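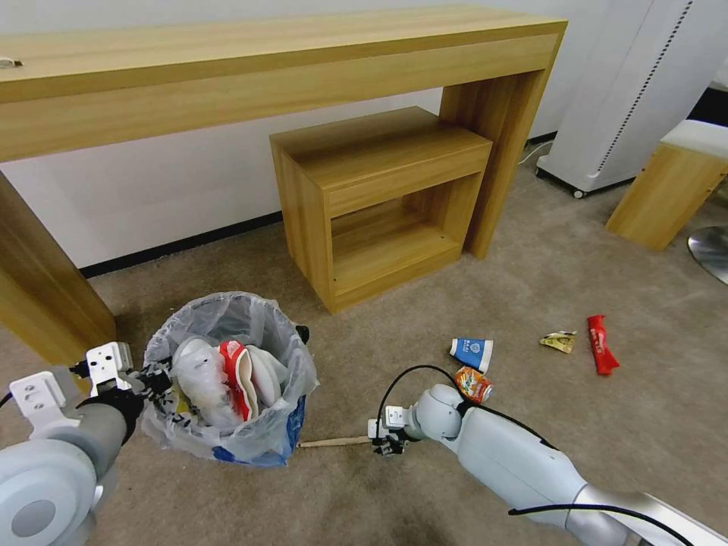 Figure 1. Litter pickup on the carpet, seen from the robot's head camera. Left gripper at the bin, right gripper down by the wooden stick.

Visit report: open day at the Savia lab
Valbona Nedeljković, Intro to Automation, group project
23 October 2022

So, our group picked Savia for the site visit because Martim Antunes had emailed them back in August and they were the only place that wrote back with an actual yes. There were 18 of us on the list and 15 who made the bus. Our host was Radka Kos, who runs the household tasks group, and she let us ask pretty much anything (we did!).

The first half hour was slides. I'll skip most of that, except for one thing I wrote down: they have recorded 412 runs of the cleanup task so far, and they keep the bad ones too. Radka said the bad ones are where she spends her mornings.

Then we got to the demo room, which has carpet and wooden furniture and feels like somebody's living room. The job is easy to say: get the trash off the floor and into the bin. There was a small paper cup on its side, some snack wrappers and a thin wooden stick, kind of like a chopstick. The bin was already full to the top, with a clear bag hanging over the rim, so I was curious where anything else was going to go.

I had guessed the cup would be the hard one, since it can roll. Nope! Radka told us the stick gives them far more trouble. It lies almost flat on the carpet, so the fingers have to get really low, and if they go too low they push into the pile and the arm stops itself. Too high and they close on air. Bujar Petkov from our group asked why they don't just use a suction cup, and she said they tried one on wrappers and liked it, but on a skinny stick there's nothing for it to seal against. Fair enough.

The other thing I keep thinking about is the two arms. I always pictured the second arm as a spare, but in this task they want one on the bin and one on the floor. A light bin can slide or tip when you drop stuff in, and then you have more trash than you started with. At home I hold the bin with my foot and have never once thought about it — now I do, every time.

We also got to look at the head camera view on a monitor, and it's a weird angle at first. You're looking down past both arms, and the right one hides part of the floor. One of the wrappers was partly behind it. Vlasta Dimitrov asked whether the robot forgets about things it can't see, and Radka said that's a good question and kind of the whole problem. They're testing a version that remembers where items were before the arm moved in front of them.

What I'd do differently: bring a stopwatch. I have four pages of notes and no times at all, so our section on speed is going to be thin. Martim has the handout with the gripper specs, and I still need to copy the finger opening from it before we turn in the final version.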